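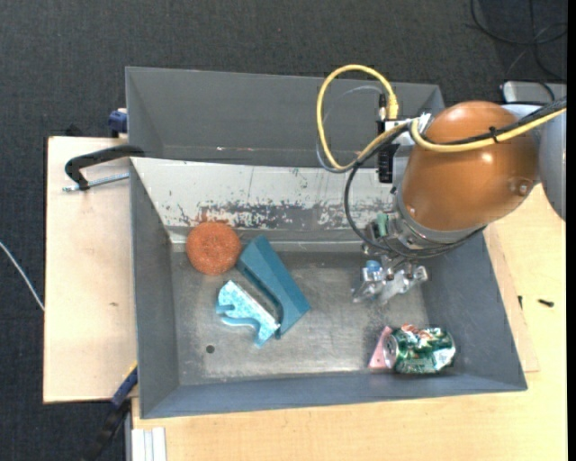 Plakska Sorting Bench - FAQ

Can I bring cans that are already crushed?
Yes. Flat, dented, sat on by a relative - all fine. Empty them first.

What about copper-colored scrubbing pads?
They go in the odd metals tub, even the ones that are only dressed up as copper. Wing-sze Lo has a magnet and strong opinions.

Do you take broken plastic pieces?
Up to 9 per visit. If you no longer know what it broke off of, neither will we, but tell us the color and we'll try.

Why is the gray bin so scratched?
Years of other people's junk. The new one was quoted at 1,680 dollars, so the old one looks wonderful.

Can I take things home?
Please do. Sign the sheet by the Lesley Street door.

Is there a weight limit?
500 pounds a household per year. One person has asked for more.

Last updated September 27, 2023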